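How to cook for a fortnight in a rented kitchen

Filed under: Getting By

Every holiday let in the country has the same kitchen. There are eleven wine glasses and one saucepan. The saucepan has a lid, but the lid belongs to a different saucepan, which left some years ago and is presumably happier. There is a knife that would struggle with a ripe banana, and a drawer containing four pizza cutters.

I have cooked in a good many of these places, most recently a converted chapel outside Clellcombe, where the oven had two settings, off and cremation. What follows is the method I use for eating decently for two weeks without buying a second set of everything or living on toast. It assumes two people, a hob that mostly works and a shop you'd rather not drive to twice a day.

Before you go

Ask the owner for a photograph of the inside of the cupboards. They will send you a photograph of the sea. Ask again. If you still get nothing, assume the worst and pack the following:

One decent knife, wrapped in a tea towel
A vegetable peeler
A tin opener (theirs will be rusty, or left-handed, or both)
A wooden spoon you trust
A small grater
Two tea towels, one of which is already round the knife
A roll of masking tape and a pen

Leave the stick blender at home. I took mine to Zornholm one July and used it once, for a soup that would have been perfectly nice with lumps.

Step 1. Take stock on arrival

Do this before the wine is opened. Take everything out of the cupboard by the cooker and put it on the table. Try each pan for wobble. Fill the kettle, boil it and pour the first lot away. Look in the oven, and if there's a baking tray in there that appears to have been through a war, leave it to its memories and line it with foil when you need it.

Then wash whatever you mean to use. I know it looks clean. The last guests also thought it looked clean when they put it back.

Clear a proper place for things to drain, near the sink if the layout allows, on the table if it doesn't. A rack with plenty of pegs is worth its space, and a folded towel underneath saves an argument with the owner about the furniture.
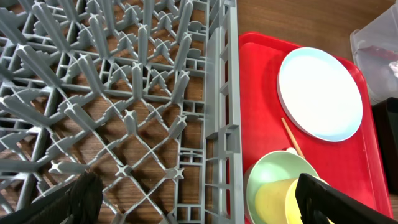

Rack on the bare table. Towel still to come, and a wipe wouldn't hurt.

Step 2. Decide on six dinners

You have fourteen nights. You do not need fourteen dinners. You need 6, because you will eat each of them twice and go out for the other two, and by the second week you won't remember what you had in the first.

Choose dinners that share their parts. My six are:

Rice with lentils and fried onions
Sausages, beans and something green
Pasta with whatever tomatoes are on offer
Potato omelette
Chicken thighs in one tray, with lemon
Soup made from the remains of the above

Write them on a strip of masking tape and stick it inside a cupboard door. This stops the nightly conversation that begins "what do you fancy" and ends with crisps.

Step 3. Shop once, properly

Go on the first morning. Buy the dull things first: oil, salt, pepper, onions, garlic, rice, lentils, pasta, tinned tomatoes, stock cubes, lemons, eggs. Check the cupboard again before you pay for salt. Rented kitchens never have oil but they often have a great deal of salt, in several tubs, all nearly full.

Buy the interesting things second, and buy half of what you want. Holiday farm shops are designed to part you from your senses. I still have a jar of Pleltinine pickled walnuts that has now been to three counties and never been opened.

Herbs and spices are the real trap. A full set will cost you more than the chicken, and you'll use a pinch of each. Bring small amounts from home in folded envelopes of baking paper, labelled, unless you enjoy finding out which one is chilli by rubbing your eye.

Step 4. Get the dry goods organised

Packets split. They split in the car, in the cupboard, and most of all in your hand over the sink. As soon as you're back from the shop, move rice and lentils into jars, or mugs with a saucer on top. Use the wine glasses if you must. There are eleven.

For the rice dinner, get your dry bits together in advance. A tray is handy for this, as anything that strays is at least still on the tray.

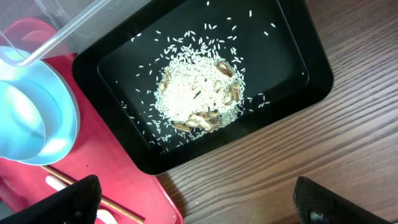
White long-grain rice and some curly dried bits, spread out on a black tray.

Now the dish itself, which I'll give in full, as it's the one people ask about.

You will need a mug of long-grain rice, half a mug of brown or green lentils, three onions, more oil than seems decent, salt, and a teaspoon of ground cumin if you remembered the envelopes.

Slice the onions thinly, or as thinly as you can if you ignored me about the knife. Fry them in the saucepan over a medium heat, with a good pinch of salt, until they are properly brown. Recipes say this takes ten minutes. Recipes have been saying this for years. Give it twenty-five, stirring more often towards the end, then lift half of them out on to a plate.

Boil the lentils in a separate pan for fifteen minutes, if there is a separate pan. If there isn't, do the lentils first and keep them in a bowl. Drain them when they're nearly soft.

Rinse the rice and stir it into the onions still in the pan with the cumin. Add the lentils and two mugs of boiling water. Salt it. Bring it back to the boil, turn the heat as low as the hob will go, and cover with the lid that doesn't fit. A sheet of foil under the lid makes it fit. Leave it for twelve minutes, then take it off the heat and leave it for another ten without peeking.

Fork it through and put the reserved onions on top. Yoghurt is good with it. So is a fried egg.

Cool any leftovers quickly, get them into the fridge within the hour and eat them the next day, heated until steaming right through. Rice is not a thing to be casual about.

Step 5. Manage the hob

Electric hobs in lets come with one strong ring, one weak ring and two that are ornamental. Find out which is which with a cup of water before you trust any of them with an egg. Mark the good one on your masking tape.

If it's induction and your pan does nothing, the pan is wrong and there will be one right one, usually at the very back, under the salad spinner. At the Urbańczyk flat we used the fish kettle for everything, porridge included. It worked well enough, though you did feel watched.

Step 6. Wash up as you go

I have no romance about this. There is one saucepan. If it's dirty, there is no dinner. Wash it while the plates are being eaten off, stand it in the rack, and it will be ready for the morning.

Step 7. Run it all down

From day eleven, buy nothing but milk and bread. Soup takes care of the vegetables. Omelette takes care of the soup, in a way I won't defend here. Unopened tins can stay behind for the next lot, along with whatever salt you failed to notice and bought anyway.

Check the drawers before you leave. You're looking for your peeler. It will be in with the pizza cutters.

Related: Packing a cool box so the butter survives | What to do with one lemon | Removing candle wax from somebody else's table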